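Print this page | E-mail this page

Workshop Tips: Good Practice for Automated Computer Disassembly and Assembly

Prepared by Octavian Grecu for the Flastdale Workshop Guidance Series

Small repair shops and training workshops are beginning to use robot arms for work that was once done only with a screwdriver and a steady hand. The tips on this page apply to benches where one or more arms handle parts inside a desktop computer. They are meant to be read together with the manual for the arm and with whatever safety rules apply at your site. Where this page and the manual differ, follow the manual.

Before the arms are powered

Unplug the computer from the wall and hold its power button down for several seconds. Remove the side panel by hand and store it away from the bench. Lay the tower on its side with the open face up, and check that it does not rock. A case that shifts by the width of a fingernail will spoil every taught position.

Assign one person to the stop button for the whole of the run. That person does not fetch parts, answer the telephone or adjust the fixture. Changes of operator are to be written in the bench log.

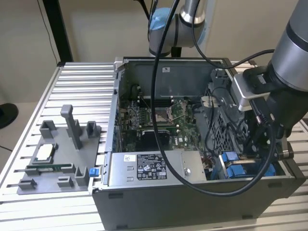 Two arms at an open tower, with the processor and memory module held on the fixture plate.

Never open the power supply. The unit may hold a charge after it has been unplugged, and no task on this page requires access to its interior. Program the arm so that its path does not press on the cover, and leave all labels in place and readable. Workshops that recycle machines will need the ratings later.

Fixtures and part placement

Each part that leaves the case should have one assigned place, and the program should know that place by name. Printed fixtures are acceptable for light parts if they are bolted or clamped down. Inspect them at the start of every shift for cracks and for clips that have lost their grip. The Wernutano training bench replaces its clips after 1,000 cycles and its complete plates after 2,000, whether or not wear can be seen. Shops with a lighter workload may set their own interval, but the interval must be in writing.

Keep the fixture on the same side of the computer throughout a job. Moving it halfway through means teaching every pick and place position again, and a position copied from an earlier job is a common cause of bent socket contacts. 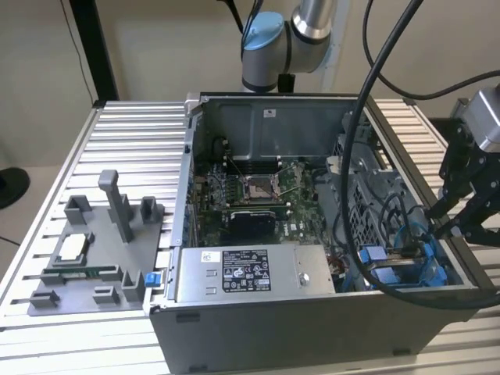 Cable control deserves its own line on the checklist. Cables inside the case should be tied back or unplugged before an arm enters, and those belonging to the arms should be checked through the full range of motion at low speed. Look closely at any cable that hangs over the work, such as the thick black one draped in a long curve across the drive area of this computer. At its lowest point it must not be able to catch on a drive carrier, a bracket or a gripper finger. If it can, add a support or change the path. Do not rely on the operator to hold a cable aside while an arm is moving.

Handling processors and memory

Hold a processor by its edges only. Set the grip force with a scrap part of the same size, starting at the lowest setting and raising it in small steps. Memory modules should be gripped near both ends where the fingers allow it. The retention lever on the socket must be fully raised before a processor is lifted or lowered, and the program should pause at that point for the operator to confirm.

All metal parts of the bench should be grounded, and the operator should wear a wrist strap whenever reaching into the case. Bare printed plastic can build up a static charge. Ask your supplier about a suitable material or coating.

Shared work areas

When two arms share a case, only one should be inside it at any time unless the controller has been set up to prevent contact between them. The waiting arm is to be parked at a named position, clear of the open side - "somewhere out of the way" is not a position. 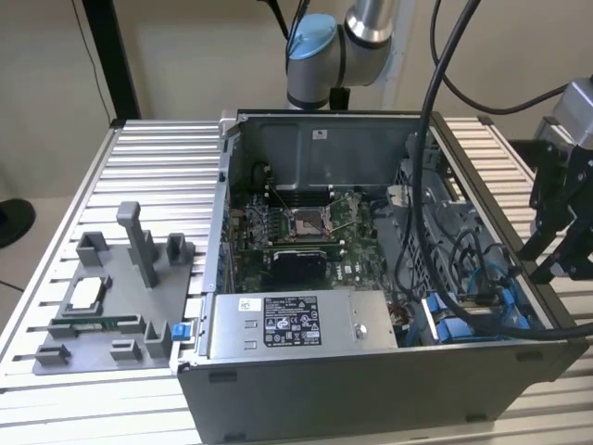 Parked positions should be tested again after any software update and after any move of the bench. Run the full program once at reduced speed with no hands near the work, and record the result on Form 624. A stop button that has not been tested that day is to be treated as out of order.

At the end of the job, return the arms to their parked positions, remove power, and count the screws against the log before the side panel goes back on.

Print this page | E-mail this page

Reader comments (3)

Grosteck bench 2: We use the same rule on clips and it has saved us some dropped memory. Could the form be made available in large print?

Tô: The section on cables should come first in my opinion. Most of our stops last May were cable snags.

retired_fitter: Does the wrist strap rule apply if the operator is only pressing the confirm button? Our supervisor says yes, but the page says "reaching into the case."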